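Fledudell Conference Center
Catering and Room Use: Frequently Asked Questions

The answers on this page apply to all groups that reserve meeting rooms at the Fledudell Conference Center. Please read them before submitting a catering form. The terms of your signed agreement take precedence where they differ from this page.

What is included in the standard lunch?

The standard lunch consists of sandwiches, one side dish, fruit, coffee, tea and water. Sandwich fillings change by season and are confirmed when the menu is sent to the organizer. Hot meals are ordered on a separate form.
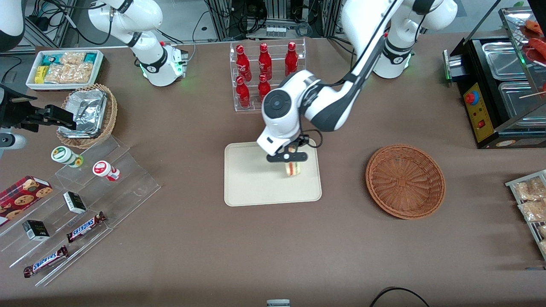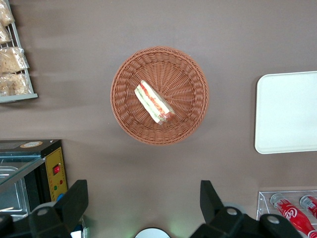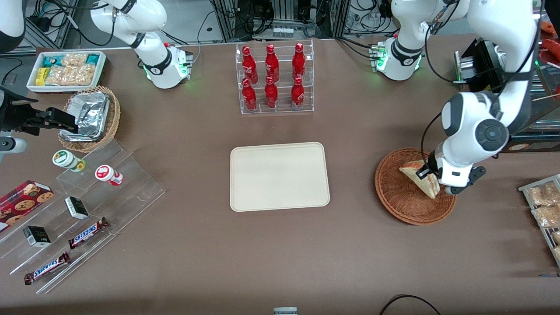 Sandwiches at the Fledudell Conference Center.

Nurhan Saraç wrote to us that the lunch order for her group had been clear enough, but that she could not tell from this page when the final head count was due, and had sent hers in two separate messages as a result. The answer below has been rewritten.

When is the final head count due?

The final head count is due by noon, 6 business days before the event. Send it once, by reply to your confirmation message, and include your booking number. An increase after that time will be met if the kitchen is able to do so. A decrease after that time does not change the amount billed.

How are dietary needs handled?

List dietary needs on the second page of the catering form, by number of guests and not by name. Vegetarian and vegan meals are available at the standard rate. Meals without gluten are prepared in the same kitchen as other food, and guests with celiac disease should speak with the catering office before the event. Kosher and halal meals are ordered from an outside kitchen and must be requested at the time of booking.

May we bring our own food?

Outside food is permitted in the Duman Room only. Groups using the Duman Room are responsible for clearing tables and placing trash in the bins in the service hall. Outside food is not permitted in the Gukura Hall or in the lobby. Birthday and retirement cakes are allowed in any room, provided that no candles are lit.

Which room is right for our group?

The Gukura Hall is used for groups of more than 151 guests. Smaller groups are normally placed in the Duman Room or the Tidden Room. The Tidden Room has fixed seating, and meals cannot be served in it. Groups that meet in the Tidden Room take lunch in the lobby at a time assigned by the catering office.

May alcohol be served?

Beer and wine may be served after 4 p.m. by center staff. Organizers may not bring their own. A signed alcohol request must be on file before the event, and service ends one half hour before the room closes.

What happens to food that is left over?

Food that has been set out for guests may not be taken from the building. Sealed items, such as bottled drinks and whole fruit, may be taken by the organizer at the close of the event. Please ask a member of the service staff for a box.

How do we cancel or change the date?

Cancellations must be made in writing. If notice is received before the head count deadline, the catering deposit is returned in full. After the deadline, the deposit is kept. A change of date is treated as a new booking, but the deposit may be carried over once within the same calendar year.

When will we receive the bill?

Bills are sent to the address on the agreement in the month after the event. Questions about a charge should be made in writing and should give the bill number.

Whom should we contact?

Catering questions are answered by Manuela Cattaneo in the catering office, Room 601, between 9 a.m. and 3 p.m. Questions about room equipment, parking or building access should be sent to the front desk.

Last reviewed in May.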